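Ongart Toy Works Open Day, Tuvport

The toy works at Ongart opens its doors one day a year, in October, and this year I finally went. It is at the far end of the Tuvport bus line, behind the cold store, and the walk from the last stop takes longer than the map suggests. Doors were at 10. I got there early and waited in a line along the fence with families, a few retired people and two teachers from Zeltholm who were shopping for their classrooms.

Shape sorters are the main thing Ongart makes, so most of the tour was built around them.

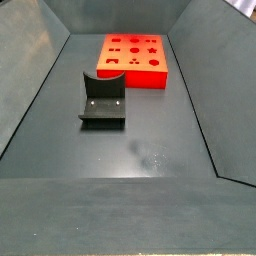
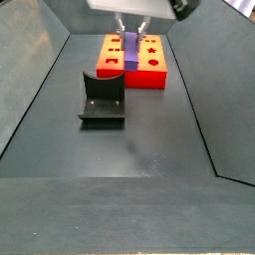
The tour groups were limited in size and left from the canteen. Ours was led by Kane Baxter, who has worked in the molding shop for most of his career and now does tooling. He talked quickly and it was hard to hear him over the compressors, so stand near the front if you go.

The molding shop comes first. Plastic pellets arrive in sacks and go into hoppers above the presses. We watched one press run for a few minutes from behind a yellow line. A color change takes most of a morning, because the old color has to be pushed through until the parts come out clean. The off-color parts from the changeover are ground up and used for the undersides of larger toys. Kane passed around a handful of these. They were a muddy brown and a boy in our group asked to keep one, and he was allowed to.

The next room is where the holes get checked. I had not given this much thought before. A sorter has to let the right block through without forcing and stop the wrong one, and the gap between those two is small. If a hole is too tight, a small child gives up on it. If it is too loose, the round block goes through the hexagon and the toy is pointless. Kane said stars cause the most complaints, since the points wear down and a worn star will turn a little and jam. Long blocks are the other problem. They have to be held straight to go in, and younger children tend to come at the hole from an angle.

There is a shelf of returned toys in this room. Parents mail them in with notes, and some of the notes are pinned up beside them. One sorter had been chewed along a whole side. Another had been left on a stove. The newest returns were from a batch where the arch was molded slightly narrow, and the factory replaced all 650 of them.

After that came the drawing office, where we met Tane Bolger, who designs the sets. She had her sketchbooks open on a table and did not mind people turning the pages. Her older sorters only had a circle, a square and a triangle. She started adding odder shapes when she noticed that children who had solved the simple ones stopped playing with them after a day. She tries out the new ones at a nursery in Hurik. Some shapes never made it. A crescent moon was dropped because adults could not get it in either, and a fish was dropped because it looked like a leaf. She would like to do a set with no repeated colors, but each extra color adds cost and the shops have not asked for it.

Packing was the last stop and the least interesting, at least on the day. The line was not running and we were shown a stack of flat cartons and a tape machine. A woman in our group asked about plastic wrap and was told it would be gone by spring.

Back in the canteen there was coffee, and soup at 2 if you stayed. The play tables were here too and they were full the whole time. I sat next to a girl who put the same block in and out of the same hole until her father made her leave for the bus. The factory shop is through the side door. It sells seconds at a good price, mostly sorters with a scuff or a slight color fault, and single replacement blocks from a bin. I bought two blocks for a set my nephew has. They ran out of stacking cups before noon.

Some practical points. Admission is free, but tickets are limited to 200 and they went quickly, so sign up when the list opens. The molding shop is loud and smells of warm plastic. Strollers are not allowed past the canteen and there is nowhere secure to leave them. Closed shoes are required and they do check. The tour runs 9 stops on paper, but several of these are just a sign on a wall, and ours took a little over an hour.

The bus back to Tuvport goes once an hour on Saturdays. I missed one and waited in the shelter by the cold store with the two teachers, who had bought more than they could easily carry.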